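Notes for session 2: keeping the Tumel car fit to drive
Autonomous Vehicles, practical strand

Right, last time we did the tour of the car and most of you got to sit in it. These notes cover what I went through in the workshop at Furnival, plus the bits I rushed when we ran over. Bring them with you in April when you start doing the checks yourselves, and please scribble on them. My handwriting on the whiteboard was a disgrace and several of you photographed it anyway.

To recap, Tumel is one car with one forward camera behind the windscreen, one computer in the boot, and a second battery feeding the computer so that it doesn't pull on the starter battery. It has a safety driver at all times. The software we run on it is Atgate, which takes the camera picture, finds lanes, vehicles and lights, and suggests what the car ought to do. In our course it only suggests. The human drives.

Power first

Always start at the boot. Check the isolator is off before you touch anything, then look at the battery terminals. I want you to look with a torch and give each cable a gentle tug. We lost a whole afternoon in Zasenby once with the computer rebooting on every speed bump, and I'd convinced myself it was software (I had the laptop out on the roof and everything). It was an earth strap I could turn with my fingers.

Then isolator on, wait for the fan, and wait for the fan to drop back to its quiet speed. If it stays loud, switch off and check the filter on the intake side. It slides out towards you. It collects dog hair, and before you ask, there's no dog allowed in the car and never has been.

Once it's up, open the status page and find the supply voltage. Write it in the book. Then start the engine and write it down again. You're looking for a clear rise. A flat reading means the charger between the two batteries isn't doing its job and you've got however long the battery lasts, which in cold weather is not very long at all.

The camera mount

The mount is two parts. A plate is glued to the glass, and a bracket clips to the plate and takes the camera. The glue is fine. The bracket is where the trouble lives. It has a pinch screw on the left as you sit in the car and a stop on the right, and you need to push the bracket up against the stop before you do the screw up. If you just nip it up where it happens to be sitting it will feel solid and it'll be a hair out, and a hair at the windscreen is a lane's width further down the road.

Please don't use the big hex key. Use the short one on the string.

Clean the glass inside as well as out. Everyone does the outside! The inside gets a film on it from the dashboard plastics, and with a low sun it turns into a white fog across the whole lower half. Microfibre cloth, a little screen cleaner on the cloth and never on the glass, wipe up and down. Then breathe on it and see where the streaks are.

The lens itself you leave alone unless I'm there.

Bonnet, sky and the mask

Now the part that took up most of the questions. Our camera sees more than we want it to. It gets some bonnet at the bottom and a bit of black at the top, and with a glossy bonnet you get reflections: brake lights in front, signals, the bright bits of the sky. To you and me that's obviously a reflection. To a detector that has been told to find red lights, a red smear on the paintwork is a pretty decent red light.

So we use a mask, a simple black and white picture the same size as the camera image that tells Atgate which parts to ignore. You make it by hand. Park somewhere flat and dull, grab a still, and draw round the edge of the bonnet with a small margin. I'd rather you were generous. A strip of tarmac right against the bonnet is no loss, as anything that close has stopped being a perception problem and become an insurance one.

Redo the mask every time the bracket has been off, even if you swear it went back in the same place. It didn't.
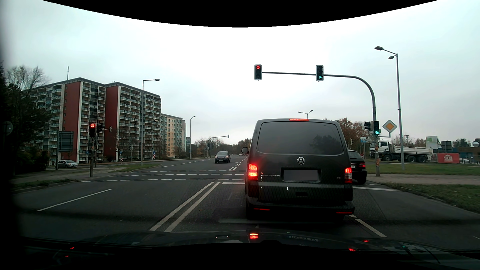

Checking it at a junction

Once the mask is in, we do the junction check, and I do like this one. You drive to a big signalised junction with separate signals for turning and for going ahead, and you sit in the queue like everybody else. The safety driver drives. The person in the passenger seat watches the Atgate screen and says out loud what it thinks. Nobody in the front touches a setting while we're on the road, that's a rule and I will send you home on the bus.

What you want to know is whether it has matched the right signal to the right lane. A red arrow for the turners and green for the people alongside them is a perfectly ordinary thing for a human and a rotten thing for a badly aimed camera. Atgate doesn't only look at the colour. It works out where each signal is hanging relative to the lanes, and if the bracket is turned a touch to one side, it'll hand your lane its neighbour's light. That's why we bother with the aim before we bother with anything clever.

A few things to call out while you're waiting:

The signal it has picked for our lane, and whether it holds on to it or flickers between two heads.

The vehicle in front, and whether the box round it stays put. We're stationary and so is it, so the box should be dull to look at. If it breathes in and out, the focus wants looking at.

Any light it has found below the top edge of the bonnet. There should be none. If there is one, the mask has slipped or somebody has loaded the old one (me, in the last batch, sorry).

Signals turned away from us or seen side on. It may draw a grey box round them, and grey is fine. Grey means seen but not used.

Do the check in both the turning lane and the ahead lane. Going round the block for the second one is tedious, I know.

Overcast days are the best for this, by the way. Flat light, no glare, and lit signals stand out beautifully. Do your first check on a grey day and your second in sun so you know which problems belong to the car and which belong to the weather.

The log

When you're back, pull the drive off the car before you switch the computer down. The last drive I did before writing these notes came out at 2921 stills. You won't go through them all. Sort by confidence, lowest first, and look from the bottom up. I got to 134 before they stopped being interesting, and nearly everything worth knowing was in that lot.

Sort what you find into two piles. Pile one is things that are wrong with the car: tilt, smears, the mask, focus. Pile two is things the software finds hard, like a signal half behind a lamp post. Pile one gets fixed in the workshop that same day. Pile two goes in the shared sheet with the still number, so please write the whole number. "Near still 657, the weird one" was a real entry and I never did find out what was weird about it.

If it goes wrong on the road

Black screen: carry on driving normally, the car doesn't need us. Find somewhere to park, then isolator off, count to thirty, isolator on. Once only. If it goes black again, come home.

Picture but no boxes: nearly always Atgate waiting for the camera settings file. Parked up, restart Atgate on its own and leave the computer running.

Boxes all shifted to one side: the bracket has moved. Don't try to nudge it back by eye in a lay-by, you'll only give me a different wrong answer to measure. Make a note of where you were and bring it in.

Burning smell: isolator off, everybody out, ring me.

For next time

Read the section on camera calibration in the course pack, at least as far as the chequerboard. Come in shoes you can kneel in. We'll be taking the bracket off and each pair will refit it, draw a mask and compare with the pair before. If your pinch screw squeaks, stop turning.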